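Gripper closes 13 mm left of where it should — wrist cam drift? (Zorerach arm, soft toy picking)

Plirkier Builders Board > Arms and Grippers > Troubleshooting

tealbear_lab
Hi all! Long-time reader, second post. I'm having the best time with this arm and I'm also completely stuck, so please send ideas. 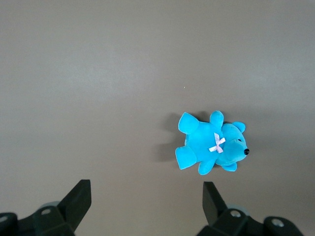 The job is picking plush toys off a bare table and putting them in a bin. I started with the turquoise bear because it stands out so well against the tabletop, and for the first couple of weeks it was a dream. I'd toss it down any which way and the arm would go get it. I must have grinned at my desk for an hour straight.

Then last night it started closing 13 mm to the left. Every time. It either pinches a foot or shuts on nothing and carries on to the bin like it's done something great. No error in the log. The detector finds the bear fine, the box is tight, the pose looks right. It just goes to the wrong place with total confidence.

Running the Benítez wrist mount, stock fingers, firmware 21. I redid hand-eye calibration twice and got the same offset both times. What would you check next?

flexure_fan
Great write-up! A constant offset that survives recalibration smells mechanical to me. Put a wrench on every screw in that finger assembly. Mine had a base screw back out a quarter turn and I chased it through software for a month before I touched it with a screwdriver. I now have paint marks on all of them.

oldgantry
Disagree. If a finger base was loose you'd see scatter, some picks good and some bad. Same amount, same direction, every time is a frame problem. Something in the chain has a wrong number in it. Did you update anything?

tealbear_lab
Went to firmware 21 from 19 the day before. But it did a whole afternoon of good picks on 21, so I'd crossed that off.

oldgantry
Did you power cycle between the update and the good afternoon?

tealbear_lab
Oh no. No, I don't think I did.

oldgantry
There you go. The old tool offset stays in memory until a cold start.

flexure_fan
Still check the screws :)

rowan_k7
Can we talk about the other part of this? It closed on nothing and kept moving. With a plush bear that's funny. We run the same arm at the makerspace in Buvthorpe and people lean in over that table all the time. A missed grasp should stop the cycle, full stop. What's your finger width check set to?

tealbear_lab
Um. I turned it off. Soft toys squash so much that it kept calling good grabs empty, and I was impatient.

rowan_k7
Please turn it back on before you run again! Set the threshold low, just above fully closed. A squashed leg still holds the fingers open a bit. And cap the current while you're testing.

quillbit
I'm going to push back a little. Width check on thin fabric is nearly useless. We had a sock (long story) that read as fully closed with a perfect grip on it. Motor current on lift works better for us, and you can have it look at the wrist view again before it heads for the bin.

rowan_k7
Use both then. My complaint is with having neither.

quillbit
Fair, no argument there.

tealbear_lab
Update! Cold start, then printed the tool frame, and oldgantry called it. The sideways offset was 13 mm off from what's in my config file. The update had reset it to the default for a different mount, and my calibration script was reading my file the whole time and never asking the arm what it was using. So both calibrations were "good" and both were no help at all.

Wrote the right value back, cold start again, and the bear is going in the bin. I am so happy.

Also checked the screws. One on the right finger took a tiny bit of a turn, so flexure_fan gets partial credit.

flexure_fan
I'll take it!

tealbear_lab
Width check is back on with the low threshold, a miss now stops the arm and beeps, and I'm adding the second look quillbit suggested. I've logged 3000 picks on this thing so far and I'd love to know how many of the early ones were misses that I never saw.

oldgantry
Have the script compare its frame with the arm's at startup and refuse to run if they differ. Ten lines, tops.

tealbear_lab
Doing it tonight. Will post the script here once it works on more than one toy.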